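Subject: Re: [nurkthorpe-shop] Drinks shelves, a few thoughts before Thursday

Hello all, and thank you Edin for getting us going on this,

Edin Matić wrote:
> Can we settle the soft drinks before the Akport delivery
> on Thursday? I'd like one kind of bottle to one bit of
> shelf, so that whoever is on the till can see what's low
> without getting up. Also, do we really want bottles
> lying down?

I'm all for it, and I've been meaning to write for ages (July got away from me, what with the fête and my sister's move). Forgive me if this goes on a bit! I'll take it in the order you'd come to it walking round with your shopping.

1. The middle shelf. Nearly everything lives here at present and I do think it's a good height for most people, though Mrs Mnguni tells me she has to stoop. My trouble is with the mixing. We've got colas with red caps and colas with blue caps, and then the green bottles turning up in between and in front, so you reach past one thing to get at another. Could the green ones have the left-hand side to themselves, and the blue-capped colas the right? The waters could then come together as well, as there's one down here in among the fizzy drinks and another on the shelf above.
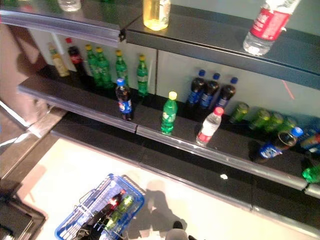
2. Bottles on their sides. I know why people do it, they tuck in nicely at the back, but I'm with Edin. A customer picks one up and then stands there wondering whether to wait before opening it, and I've seen a Tostetti coat ruined that way (mine, at my niece's christening, so I speak with feeling). I'd stand the green ones up and if they won't all fit, well, that brings me to the next thing.

3. The bottom shelf. We've a whole shelf down there with nothing on it, lovely and shiny, and the one above is full to bursting. I'd put the big colas on it, as they're the heaviest things we lift.

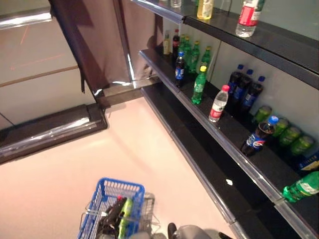 I'd also leave a good hand's width at the front edge of every shelf, so things aren't perched where a sleeve could catch them, and so there's room for the price tickets to be read. We have 300 blank tickets in the drawer under the till, by the way, so please don't order more. Last time we ended up with 800 and I was finding them in my handbag till Christmas.

I can come in at 4 on Thursday and stay till 5, and I'll bring the flask and a clean duster. If anyone fancies joining me, do just turn up, the side door will be open.

Love to everyone,
Maureen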